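Noch ein Glas, und dann noch eins

Mein Rücken meldet sich kurz nach elf. Da habe ich gerade meine dreißigste Runde hinter mir, dreißig Mal Glas greifen, rüber zum Zapfhahn, abstellen, zurück auf Anfang, und in der Halle in Lindov läuft immer noch dasselbe Radioprogramm wie beim Reinkommen. Ich hatte mir das Ganze, ich gebe es zu, ein bisschen glamouröser vorgestellt. Künstliche Intelligenz, humanoide Maschinen, die Zukunft der Arbeit! Und dann stehe ich in Socken auf einer Gummimatte, habe eine Brille auf, die mir die Nase plattdrückt, und übe Zapfen.

Zwei Tage lang durfte ich bei Susadent mitmachen. Der Name klingt nach Zahnpasta, und tatsächlich hat die Firma früher Geräte für Dentallabore gebaut, bevor sie vor ein paar Jahren umgesattelt hat. Jetzt werden hier Beispiele gesammelt. So nennen sie das, ganz schlicht. Ein Beispiel ist eine Aufgabe von Anfang bis Ende, vorgemacht von einem Menschen, der den Roboter fernsteuert: Ich bewege meine Arme, er bewegt seine, und ein Rechner schreibt mit, was die Kameras sehen und wo jedes Gelenk gerade steht. Aus vielen solchen Durchgängen soll das Lernsystem, es heißt Mao und läuft auf einem Rechnerschrank hinter der Teeküche, sich irgendwann selbst zusammenreimen, wie man jemandem ein Getränk hinstellt.

3.461 Beispiele liegen bisher für die Zapfaufgabe vor. Mein Anteil daran nach zwei Tagen: 75 brauchbare. Klingt nach wenig? Ich war stolz wie Bolle.

Das Gemeine ist ja, dass man beim Vormachen erst merkt, was man selber alles kann. Wenn ich zu Hause ein Glas aus dem Schrank hole, denke ich an die Steuererklärung. Am Steuerstand denke ich an meinen Daumen. Wo ist der? Liegt er vorn an, drückt er zu fest, warum ist das Glas jetzt schief? Ich spüre nämlich nichts. Die Handschuhe messen meine Finger, aber sie geben mir nichts zurück, kein Gewicht, keine Kälte, keinen Widerstand, und so muss ich alles mit den Augen machen (durch eine Kamera am Kopf des Roboters, die einen Tick tiefer sitzt, als mein Gehirn es gern hätte). Beim ersten Versuch habe ich das Glas so vorsichtig angefasst, dass es einfach stehen blieb, während meine Hand feierlich ins Leere davonschwebte.

Zwischendurch gibt es Regeln, über die ich mich gewundert habe. Man soll nicht immer gleich schön arbeiten. Mal kommt das Glas von links, mal von weiter hinten, mal ist es ein hohes, mal ein niedriges, und wer danebengreift und sich wieder fängt, darf den Durchgang ausdrücklich abgeben. Solche Ausrutscher mit gutem Ende sind sogar begehrt. Wer dagegen zehn Sekunden lang unschlüssig in der Luft herumrührt, muss löschen. Zögern lernt das System nämlich genauso brav mit wie alles andere. 285 Durchgänge sind allein im Juni deswegen rausgeflogen, und ich vermute, nach meinem Besuch sieht die Juli-Bilanz nicht besser aus.

Am Nachmittag wechseln wir die Plätze, und ich sitze am Bildschirm, wo die Aufnahmen durchgesehen werden. Eine seltsam meditative Arbeit — man schaut aus dem Kopf einer Maschine auf einen Tisch und drückt auf »behalten« oder »weg«. Nach einer Weile fängt man an, einen guten Griff zu mögen: wenn das gerippte Glas knapp über der Tropfschale hängt, der Daumen vorne herumliegt und die dunklen Fingerspitzen durch die Wand schimmern, während die andere Hand ganz entspannt am Rand der Schale parkt.

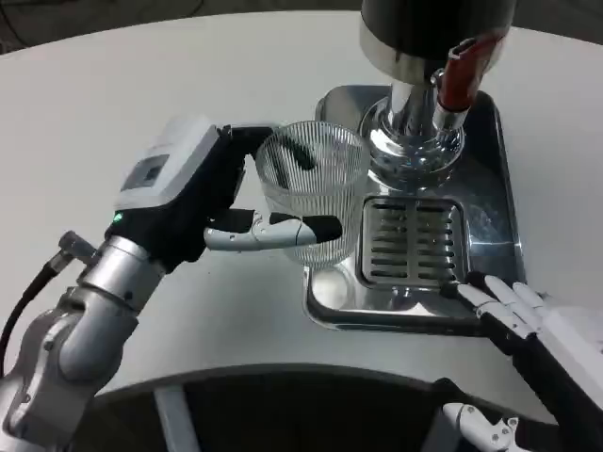

Warum programmiert man die Bewegung nicht einfach fest ein? Feste Abläufe klappen nur, solange Glas, Tisch und Hahn immer exakt am selben Platz stehen, und mit vielen verschiedenen Beispielen kann ein System lernen, auch mit kleinen Abweichungen zurechtzukommen.

Ob das außerhalb der Halle reicht, soll sich ab dem 3. Juli zeigen. Dann zieht der Aufbau für einen Testlauf nach Cornthorpe um, in die Kantine eines Partnerbetriebs, mit anderem Licht, anderen Gläsern und vermutlich auch mit Leuten, die dazwischenquatschen. Ich habe gefragt, ob ich zum Zuschauen kommen darf. Darf ich! Bis dahin hole ich mir mein Wasser selbst und gucke dabei ständig auf meinen Daumen.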